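Standing desk sinks a little every day, is it the floor or the desk?
Asked in Home and Furniture, 3 answers

I bought a white standing desk second hand in April. It goes up and down fine, but if I leave it at standing height overnight it has dropped by morning. I measured 14 mm the first time and less since. The floor is wood, laid in a herringbone pattern, and I wondered if the feet were settling into it. There is hardly any weight on top.

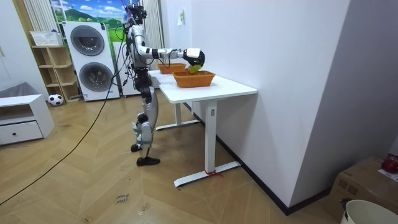 The label underneath says Brivance 633, and I can't find a manual for it. The seller said it never did this for her. I have tightened every bolt I can reach. Is it worth fixing or should I start looking for another one?

Priya Brannigan

Answer 1 (marked as helpful)

Measure from the floor to the underside of the top at both ends, in the evening and again in the morning. If both ends drop the same, try a reset first. On most electric desks you lower it all the way, then hold the down button until it moves slightly and stops. Mine needed 5 seconds.

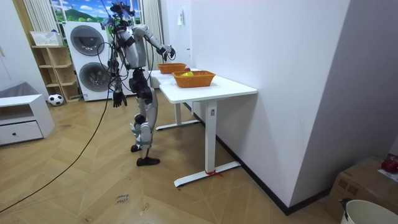

If only one end drops, that leg is probably worn inside. You can sometimes buy a single leg, but you need the part number from the motor housing and not the one on the label. Don't take the leg apart. Unplug the desk before you tip it over, and get a second person to help.

A wood floor won't give by 14 mm. You would see dents.

Kyriaki Balaskas

Answer 2

Had a Jundance that did this. Got rid of it.

Answer 3

Agree about the reset. Also check that the top is level afterwards. I put a piece of fruit on mine and saw if it rolled, then did it properly with a spirit level. It took 2 goes to get it right.
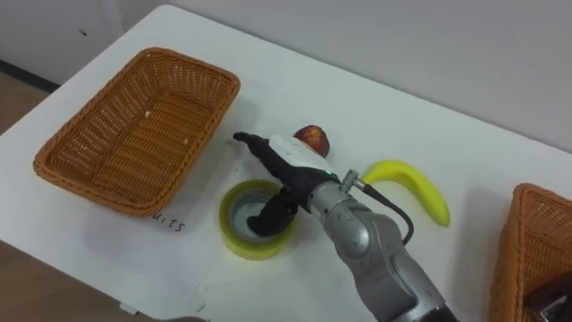 Table top with baskets, fruit and yellow tape

If it still sinks after that, I'd ask a repair shop for a price before buying anything.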